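Sorting out the cupboard over the worktop

3rd December

The big cupboard has been bothering me since July. It's where everything goes that doesn't have a place, and last week a packet of rice fell out on my foot, so I gave up a morning to it.

I bought a grey plastic basket from Bomard for the job. I wanted one with open sides so I can see what has sunk to the bottom without tipping it all out. The last one was solid and I lost a bag of lentils in it for most of a year. I did the sorting at the wooden table because the light is better there, and I'd rather have crumbs on that than on the floor. 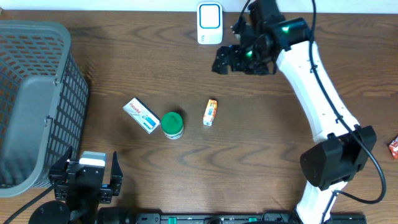
Boonyarit disagrees with me about open sides and says small packets poke through the holes and tear, and that a solid box with a label on the front does the same job. Fair point about the packets. I've put mine in a bag first, and the basket is for tubs and bottles only.

My method is dull. Take everything off one shelf, read the dates, wipe the shelf, put back what I'd eat this week or next. Anything I hesitate over goes in the basket and gets looked at again after lunch. The basket went back up on the second shelf and the flour went down to the bottom, where I can lift it without a stool.

Tubs are the slow part. The print is tiny and it curves away from you, so I lay them on their sides and roll them until the date comes round. My reading glasses were upstairs - they always are - and I went up for them twice. The green lid went back in at the front, as I can pick that colour out from the door.
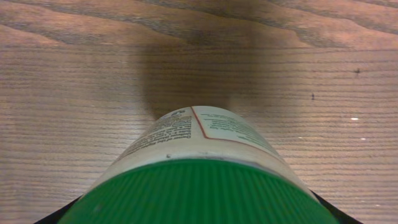

Green lid, cream label, very small print.

Total thrown out: 13 things, mostly spices, plus a jar of something from our week in Lodel that had lost its label. The spices I'll replace as I need them. I've also written the opening date on the lids in marker pen, which I should have done years ago.

Next is the drawer under the kettle. I've put it off until the new year.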